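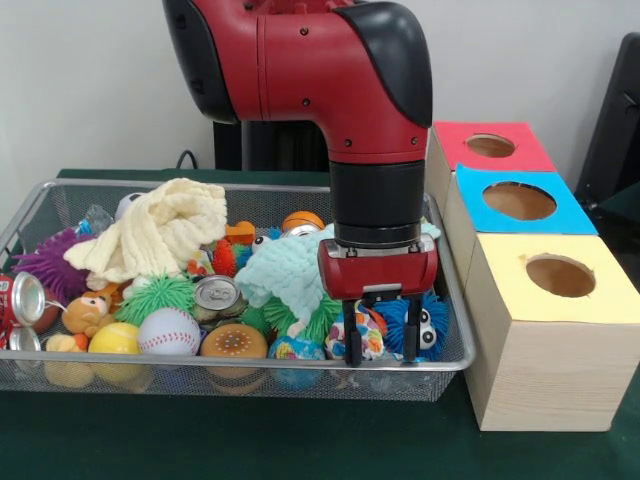 April, second week of rehearsals

Got in at half nine with wet feet and no script, having left it on the bus. Silvia lent me hers, which is so covered in green ink that I read out one of her own notes to self as a line. It got a bigger laugh than anything I've said so far!

We blocked the whole of act two before lunch. I come on with the tray, cross to Janka, say my piece about the will and then stand there for what feels like a fortnight. Emiliano wants me to "do less" in that bit. I'm already doing nothing, so tomorrow I shall try doing it with my shoulders down.

The Sorthorpe dates are confirmed. It's a 400 seater, which is lovely after the last tour (the hall at Nuttall holds 600 and we had maybe three rows in on the wet nights). Peter says the dressing rooms are up two flights and the kettle is on the ground floor.

Agent rang at teatime about a voiceover for Prurura. No idea what they sell, something for the bathroom I think. They want "warm but not motherly" and it pays £752, so I can be as un-motherly as they like. Recorded a sample under the duvet when I got home and had to do it four times over because of next door's dog.

Lines to learn tonight: the whole of the letter speech, and the bit with Ha-neul on the stairs that I keep jumping. Soup first.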